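Reviewing Forward-Camera Footage for Automated Lane and Speed Functions: A Working Procedure

Applies to: Graltemel review workstation, forward camera only
Level: new reviewers who have finished the labeling basics

Scope

This page covers the review of forward-camera footage from public roads before it is released for testing lane keeping, following distance, sign reading and traffic light response. It does not cover planning of drives, driver training or consent and privacy handling. Those have their own pages in the Alora handbook.

The procedure sets a common minimum. A project may add checks but may not drop any. If a customer specification conflicts with a step below, follow the specification and record the difference in the release note.

Before you start

Open the calibration record for the drive and confirm that the camera mount number matches the clip header. A clip with a mismatch goes back to intake. Do not fix the header yourself.

Load clips in blocks of 20. Longer blocks save little time, and agreement between reviewers drops toward the end of them.

Step 1. Set the ignore region

The hood and its reflections must be masked before any automatic check runs. Draw the mask on a still taken in strong light, when reflections reach highest over the pavement, and then test it against five other stills from the same drive. The mask has to include thin streaks lying over the asphalt above the hood line. A lane detector will accept a pale horizontal streak as a stop line more often than most people expect.

Do not extend the mask upward to hide sun glare. Glare is part of the driving condition and stays in the data.
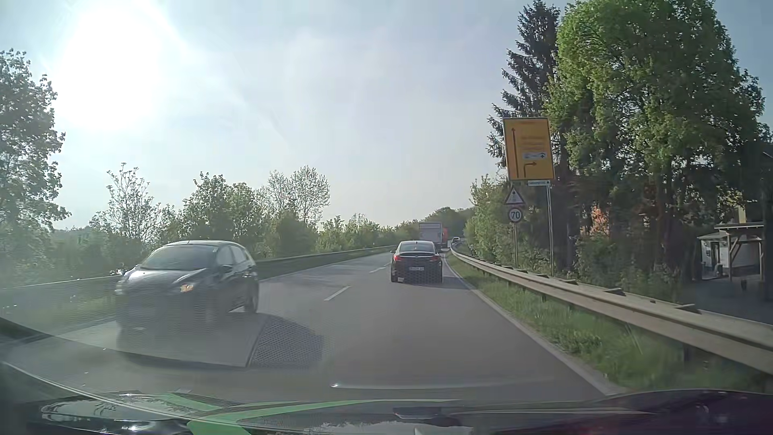

Step 2. Grade the glare

Use three grades. G0 means no loss of detail. G1 means reduced contrast, with every road user still outlined. G2 means that part of a road user or lane marking inside the drivable area has dissolved into glare or reflection. Grade the worst moment of the clip. An oncoming car whose lower front is lost counts as G2 even if the rest of the car is clear, and its box is drawn to the estimated full extent with the "estimated" flag set.

Step 3. Label the lead vehicle

The lead vehicle is the nearest vehicle ahead in the recording car's own lane. Taller vehicles beyond it are labeled separately, even when only the upper part shows over the roof of the lead vehicle. Merging the two gives a false height and, in some trackers, a false distance. Do not label cast shadows as part of a vehicle.

Step 4. Record signs

Each sign face gets its own record, including faces that share a pole. Enter a speed limit only when the number can be read in at least one still of the clip. If destination text cannot be read, enter the sign type and leave the text field empty. Never fill it in from a map. The map comparison is a separate check, and copying map text into the label makes that check useless.

Signs seen from the back or nearly edge-on are recorded as "face not visible". They are not deleted.

Step 5. Record traffic lights

Label every signal housing, and then mark which ones apply to the recording car. The two tasks are done in separate passes.

a. First pass: draw the housings and set the orientation to front, side or rear.
b. Second pass: set the lens state for front-facing housings only. Use "none visible" if no lit lens can be seen. Do not copy a state from one housing to another, even when both appear to serve the same approach.
c. Link a housing to a lane only after the stop line has been labeled. If the stop line is partly hidden by the hood, label the visible parts and set "occluded". 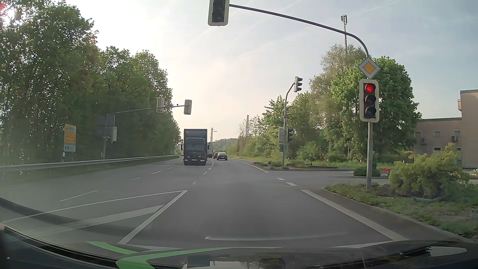

Signal-controlled intersection with a side road joining from the right. One lens is lit red on the near right pole.

Priority signs mounted with signals are recorded as normal signs. Whether the signal overrides the sign is a matter for the rule layer, and reviewers do not enter it.

Step 6. Second review

The second reviewer works without seeing the first set of labels. All G2 clips and all clips with a signal go to second review — 100 percent, no sampling. Disagreements on lens state or lane link are settled by a third reviewer and never by averaging.

In the Terberg set, 312 clips went through this step. Most of the disagreements concerned rear-facing housings that one reviewer had skipped, which is why orientation now has its own pass.

Step 7. Release

Fill in the release note with the mask version, the glare grade for each clip, the number of estimated boxes and any open disagreements. A block with an open disagreement can be released for internal tests only. Christodoulou route clips also need the route code in the first line of the note, as the import script reads nothing else.

Keep the unmasked originals. Masks get revised, and old blocks are rerun whenever the mask version changes.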